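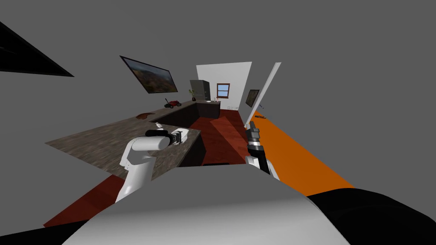
Posted by mok_endanley on 10/21/20 in Planning and Control

Left arm stops above the counter, planner says "goal in collision"

Hello all. I am working on a two-arm mobile robot in a simulated kitchen, with Trellix as the planner. The task is simple for a person: go down with the left gripper and take the small white box with the open top. The gripper comes to just above the stone counter and then every plan to the grasp pose is refused. I ran 364 random starts with the same goal and only 11 gave a valid path. The small white bottle stands very close behind the gripper, so maybe this is the problem, but I am not sure. Which setting should I check first?

trumosard_fan
Print the contact pairs before you change any setting. My guess is the gripper housing against the bottle. It is a wide cylinder, and if your collision model wraps it in one box, the corners stick out a lot.

lowgain
I don't agree. Look at how near the gripper is to the countertop. What padding do you have on the counter mesh? With Trellix I had the same message for a week, and the padding was larger than the height of my object. No planner can solve that.

mok_endanley
Padding is 9 mm on everything. I never changed it, it came with the scene file. I will print the pairs tonight.

trumosard_fan
9 mm is normal, I would leave it. If you make it zero you will have a nice plan in simulation and a scratched table later.

lowgain
I did not say zero. I said smaller for the counter only, and only in the last part of the approach. You can set it per pair.

mok_endanley
I have the pairs now. Of the refused goals, most are left gripper with counter, as lowgain wrote. But there is also a group with left gripper and bottle, so both of you are partly right. I set the counter padding to 4 mm for the final approach and replaced the box around the housing with a cylinder. Now I get valid paths from most starts, but some of them turn the wrist in a strange way before going down.

slow_spline
The wrist thing is a different problem. Add a joint-space cost, or ask for a straight line in the last part. Also, does the right arm stay fixed during planning? If it is included in the group, you search many more joints for nothing.

mok_endanley
It was included — I did not know this. I will plan for the left arm alone and write again with the new log.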